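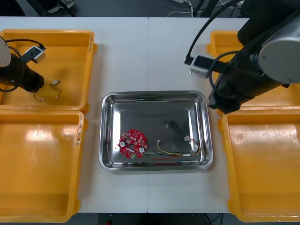

Ona Grigaitė wrote to us in July to ask why a robot should need to be shown the same small job so many times over, when a person picks it up after two or three goes. We liked her letter so much that we have borrowed her question to introduce ourselves.

We are Zirnon, a small firm on the ground floor of the old Seton building in Prorkberg, and what we do all day is gather examples. A learning system gets better at handling things by studying a great many goes at handling them, and someone has to provide those goes. So our operators sit down and guide a pair of arms through sorting and moving parts between yellow bins and a steel tray, and every go is saved, along with the camera's view of the table. Circuit boards, little plugs, wire harnesses that never lie the same way twice - these are our bread and butter, and we have grown rather fond of them.

To come back to Ona's question: a person brings a lifetime of picking things up to the table, and the system brings only what we give it. If every harness we showed it were laid out straight, it would be lost the first time it met a curly one. We move things about between goes, we swap the parts over, and we let different people take the controls, as no two of them reach for a cable in quite the same manner. Goes that end in a fumble are kept as well, marked as such, and they are often the ones our customers ask about first.

Our longest project, Després, stands at 2,629 saved examples, of which 1,558 have been checked and labelled by hand. There are nine of us on the team, and we all take a turn at the arms, including those who were hired to do the accounts.

If you would like to come and have a try yourself, you would be very welcome. Our next open afternoon is on 17th September - the kettle will be on, and the side door is the one that opens. Please do write to us beforehand so that we can save you a seat.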